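This site uses cookies to remember your settings and count visits. By continuing to browse you accept our use of cookies. Accept / Manage preferences

# Cislow Kitchen Chores: data card

Version notes for the June release. Maintained by Reiko Maruyama and Gun-woo Ban. Corrections go to the issue tracker, please, and not to our personal inboxes.

## What it is

Cislow is a set of simulated kitchen chores for two-armed robots with multi-fingered hands. It was put together to help answer a question we kept getting from people outside the field: can a machine do the ordinary jobs around a kitchen bench yet? Our short answer is some of them, some of the time, in simulation. The rest of this card is the longer answer, with enough detail that you can check it or disagree with it.

The set contains 19 chores. Each chore has 100 teleoperated demonstrations and 300 held-out starting layouts for evaluation. Everything was rendered in the Gevatham simulator. No real kitchen data is included.

## Why kitchen chores

Factory picking gets most of the attention and most of the money, and a good deal of it works. The parts are known, the lighting is fixed and somebody has bolted the fixture down. A kitchen has none of that. The fruit is a slightly different shape every time, the plates get left wherever the last person put them, and a job that sounds like one step ("put the lemon on the plate") is really a reach, a grasp, a lift, a carry and a release. A failure at any point spoils the rest.

We also wanted chores where a person would know at once whether the job had been done properly. You don't need an engineer to tell you a croissant has been squashed.

## The chores

They fall into four groups.

- Moving food: single items to or from a plate, a bowl or a cutting board.
- Tidying: stacking plates, squaring up a board, clearing a patch of bench.
- Opening and closing: drawers, cupboard doors, lidded containers.
- Two-handed jobs: anything where one hand has to steady something while the other works, such as holding a board still or passing an item across.

The two-handed group is the smallest in number and the largest by download size, as its demonstrations run long.

Liquids, heat and sharp edges are left out. There's no pouring, no stovetop and no cutting. Gevatham's fluids aren't good enough to say anything useful about pouring, and we would sooner leave a chore out than publish a score that misleads people.

## The view the policy gets

Observations come from a head-height camera looking down at the bench. Both hands are usually in view, along with whatever part of the layout falls inside the image. Objects are often only partly visible, and we left them that way. Policies trained on tidy, centred layouts did badly as soon as a plate sat near the side of the picture, which is where plates tend to end up.

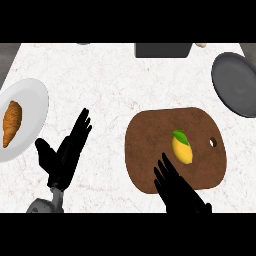
Bench surfaces are varied between episodes, including plain colours, timber looks and patterned stone. Objects not needed for the chore are scattered in as well. A policy told to move one item has to leave the others alone, and knocking over or dragging a bystander object counts as a fail even if the main item gets where it was going. This rule costs every policy we tested some of its score. We think it's fair. A person who put away the fruit and swept the breakfast onto the floor wouldn't be thanked for it.

## How the demonstrations were collected

Demonstrations were recorded by seven operators wearing tracked gloves and a headset. Their finger motion was retargeted to the robot hands. Operators had a practice block before recording and could discard an attempt straight away if they fumbled it, but couldn't go back later and weed out the ugly ones. You'll find hesitations, second grabs and the odd strange wrist angle. We kept all of it.

Two operators are left-handed. Hand choice wasn't dictated, so the same chore may be done with either hand depending on who was in the gloves. If your method assumes one hand per chore, filter on the `hand_used` field.

Retargeting is the weakest link. Human thumbs and robot thumbs don't line up, and operators learnt to compensate by rolling the wrist. That habit has been baked into the data. Gun-woo has a write-up of it in `docs/thumbs.md`, which is worth reading before you spend a week wondering about your grasp angles.

## Results so far

We ran two baselines: Damasceno, an imitation policy trained per chore, and Pulatov, a single policy trained on all the chores with a written instruction as input. Full tables are in `results/`. The general pattern:

- Moving a firm, roundish item a short distance is mostly solved in simulation. Both baselines are dependable at it, and failures come mainly from rolling.
- Soft or flaky items are worse. The hands close too far. Crushing is approximated in the simulator with a force limit, so treat these scores as a rough guide.
- Flat things are hard. Picking up a plate or a board from the bench means getting fingertips under an edge, and both baselines tend to push the item along instead.
- Drawers and cupboards sit in the middle. Handles help a great deal.
- Two-handed jobs are poor across the board. Pulatov often starts with the correct hand and then leaves the other one hovering when it should be helping.

Pulatov is better than Damasceno when the layout is unusual and a bit worse when it's ordinary. We haven't found a setting that gets both.

## Can machines do the chores, then?

Reiko's view is that a patient household could get some use out of a machine at this level for clearing up, provided the items were sturdy and somebody didn't mind coming back to a half-finished bench. Gun-woo thinks that's generous. He points out that a chore which fails one time in ten has to be supervised every time, and a supervised chore hasn't saved anyone any work. We've left both opinions in since users of the set seem to split along the same line.

On the shop floor the sums are different. A café or a commercial kitchen can standardize its plates, fix its boards in place and keep the bench clear, and each of those makes the job easier for a machine. Several of our chores become much simpler if you pin the board position. There's a `fixed_board` flag for anyone who wants to try it. Please report those scores separately.

Speed is the other matter. Even the successful episodes are slow next to a person. We log time to completion but don't score it, and we'd ask anyone quoting our success numbers to quote the times beside them.

## Known problems

- Contact between fingertips and thin edges is jittery. Some plates creep along the bench without being pushed.
- Leaves, stems and other small attached parts are rigid. They don't bend when touched.
- Dark hands over dark items give low contrast, and depth is noisy in those spots.
- A handful of demonstrations in the drawer chores have the audio channel enabled but empty. Ignore it.
- Instructions are in English only, and the wording leans toward how our operators talk. "Bench", "counter" and "countertop" all mean the same surface.

## Intended use

Research on manipulation, retargeting and instruction following. You may train on the demonstrations and report on the held-out layouts. Don't train on the held-out layouts, even for pretraining.

The set isn't suitable for certifying that a physical robot is safe near people. Nothing in it measures that, and there are no people in any of the layouts.

## Getting started

Download the archive, unpack it, and run `cislow check` to verify the files. Then run `cislow replay` with a chore name to step through a demonstration. Replays need the same Gevatham build as the one listed in `requirements.txt`; newer builds change the friction defaults and objects will slide.

The evaluation server is restarted every Friday. Jobs running at that time are requeued from the start, so submit long ones earlier in the week.

## Citing

Please cite the data card and name the release you used. The chore list changed between releases, and scores from different releases can't be compared directly.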